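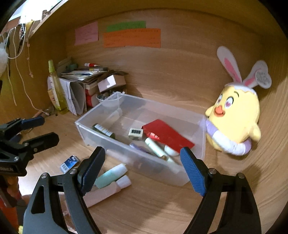

Photo: Niloufar Kazemi

Speaker notes, Greenwood Library, Saturday morning

Slide 1. Say hello, wait for the chairs to stop scraping. Leave the picture up while people settle.

I love a clear box! You can see the dark bottle lying on its side, the red card leaning across, the green tube, all without lifting a thing. Ask the room: who has a drawer at home they're scared of? (Hands. Let them laugh.)

Slide 2. Point out the tubes still on the wood in front of the box. My rule at this stage — everything you put on your skin goes in one box, everything else finds another home. Tubes lie down, caps facing the same way if you can stand it.

Slide 3. Small things. The little bowl of glass beads is my favorite part, a bowl inside a box is such an easy trick and I use it for hair ties, earrings, spare keys.

Slide 4. The chick in the bunny ears stays out. Keep one silly thing on the shelf, please! Tell the Grirkville story if there's time, then hand over to Homa for labels.

Search talks Go

Recent talks
Four Shelves and a Hallway
The Naltedar Linen Closet
Labels That Stay On

Comments

Merike Rebane: Did my bathroom the same night. Where do razors go?

Kianoush Jalali: I want that chick.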